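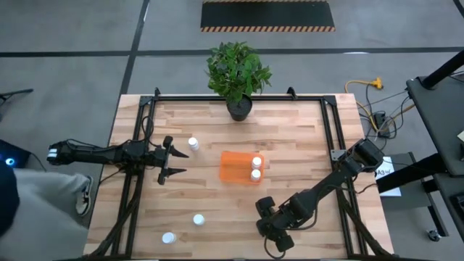
The second pair of arms should wait until the first has a full quarter of logged hours behind it, Nneka Bashir told the equipment planning meeting at Tusholm in April. Her objection concerns the timing of the order and leaves the total untouched.

Danladi's draft budget provides for two-arm tabletop cells that place small bottles in divided trays. It lists 40 spare gripper fingers, 136 trays and 222 hours of operator training. Service is quoted separately by Mamumero.

Ebuka Okonkwo, who prepared the draft, said cabling and power strips had been left out of the first version and now have their own line. A revised draft is due in June.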